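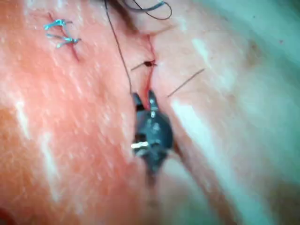

Stitching a cut with small, even stitches

Use a dark thread on a pale surface, so each stitch is easy to see. Hold the needle with a small gripping tool and take the same distance from the edge on both sides. Pull only until the edges touch. If they pucker, loosen the thread a little. Make a small knot, cut the end short and go to the next stitch. I practise with 70 cm of thread; a longer one tangles very quickly.

Macarena Toledo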